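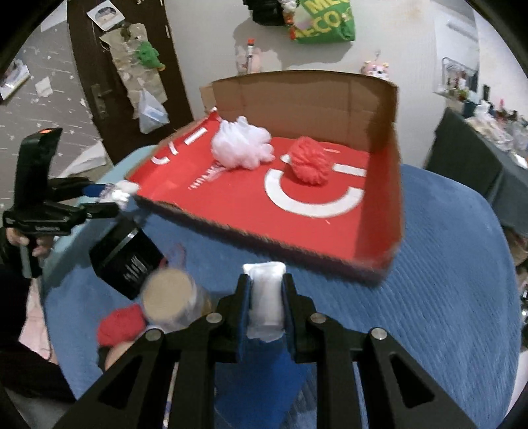 Mesh puffs in red and white.

Search products Enter keyword Go

Hemix Shower Puff, 2-pack
Item no. 163
Sold by Sadden Bath & Household

The Hemix is a ball of mesh on a string. We have sold it for long enough to know that people want to read more than that before they part with their money, so we have written more, and you are welcome to skip to the bit on drying, where most of the complaints come from.

What it does

A puff turns a small amount of soap into a large amount of foam. You could get clean with your hands, as people did for most of history, but you would go through a lot more body wash and you would not be able to reach the middle of your back. The Hemix will not reach the middle of your back either. For that you want the Kokitz long-handled brush, which has its own page and a slightly smug tone.

Inside the Hemix is one long tube of soft mesh, gathered up and tied hard in the center. All the volume comes from folding. If you cut the cord you will have several feet of netting on your bathroom floor and no way of turning it back into a puff. We get a couple of emails a year from people who have done this, usually parents, and the answer has so far always been no.

Weight and size

Each puff weighs 50 grams dry. That is heavier than the ones you find in gift sets next to a candle, and the difference is simply more mesh. Cheap puffs are fluffed up for the shelf and sag into a sort of wet lettuce by the second week. Ours sag too, in the end, but they put up a fight.

The hanging loop is 17 centimeters long when pulled straight. The old loop was shorter and people with big shower valves wrote to us about it at some length. One gentleman enclosed a diagram. The new loop goes over every valve, hook and faucet handle we have tried it on, and over most doorknobs, if that is how your bathroom works.

Firmness

Medium. We used to sell a firm one, which a customer compared to being washed by a screen door. We also used to sell an extra soft one, which pleased everyone in the shop and did nothing at all when wet. Medium is what was left.

If you have sensitive skin, soak the puff in warm water for a minute before using it the first time. New mesh is always a bit scratchy and softens after three or four showers. Don't use it on your face. Don't use it on broken or freshly shaved skin either. And please don't use it on the dog, who didn't ask.

Colors

Red, white, dark green and gray. You get two puffs in a pack and you choose the color of each, so two people sharing a shower can tell whose is whose. This sounds like a small thing until you have lived with someone who "just grabs whichever."

White shows stains from tinted body wash and anything with charcoal in it. Gray hides everything, and we leave it to you whether you find that comforting.

Drying it out (please read this one)

A puff that stays wet gets unpleasant. All of them do, ours included, and no clever coating will save you. Rinse it until the water runs clear, squeeze it, give it a good shake and hang it where air can get to it. The corner of the tub is a bad place. So is the soap dish, and so is that little wire basket with the shampoo bottles leaning on it.

If your bathroom has no window, hang the puff in the hall between showers. Guests may ask about it.

Once a week, put it through the washing machine with the towels, inside a laundry bag, on a warm cycle. No fabric softener, which leaves a film on the mesh and kills the lather. No dryer under any circumstances. It will come out the size of a walnut and about as cuddly.

When to throw it away

Every month or two. Sooner if it smells, changes color on its own or has gone flat. We know this sounds like something a company that sells puffs would say. We'd still say it, though possibly with less enthusiasm.

The mesh is polyethylene. Whether you can recycle it depends on where you live, and many places won't take netting because it wraps itself around the sorting machinery. Old puffs do have a second career: they are very good at cleaning tubs, garden chairs and muddy boots. Write "NOT FOR PEOPLE" on the tag first. We sell no tag for this purpose but may look into it.

Which one should I get?

The Hemix is the everyday one. The Yensuk is our cotton washcloth, for people who have tried puffs and found them silly. It lasts for years, dries flat and makes very little foam. If you mainly want foam, stay here. If you mainly want to scrub, see the Kokitz mitt, which takes the subject of dead skin very seriously.

We don't stock natural sponges or loofahs at the moment. A loofah, by the way, is the inside of a gourd, and has nothing to do with the mesh thing most people call a loofah. We've given up correcting anyone on the phone. If you ask for a loofah we'll send you a Hemix, and you'll be happy.

Shipping and returns

Puffs squash well, so a pack goes out in a flat mailer and arrives looking sorry for itself. Hold it by the loop, shake it and pull the outer layers apart with your fingers. It will be back to its proper shape before you have found somewhere to put the mailer.

Unopened packs can come back for a refund. Opened packs can come back only if something is wrong with them, such as a loose cord or a color you didn't order. We can't take back a puff because you have changed your mind in the shower. Somebody here has to open the mail, and that somebody is King-fai Fu, and he has been through enough.

Order notes

Gray is out of stock and expected back in the week of 22nd April. You can order it now and we'll hold your pack until both colors are here, or pick another color and get on with your life. Dark green was discontinued in January and then brought back after two people wrote in. They were very polite letters.

Related items
Kokitz Long-Handled Back Brush
Kokitz Scrub Mitt
Yensuk Cotton Washcloth, white
Yensuk Cotton Washcloth, oatmeal
Sadden Suction Hook (for tile and glass)
Sadden Laundry Bag, small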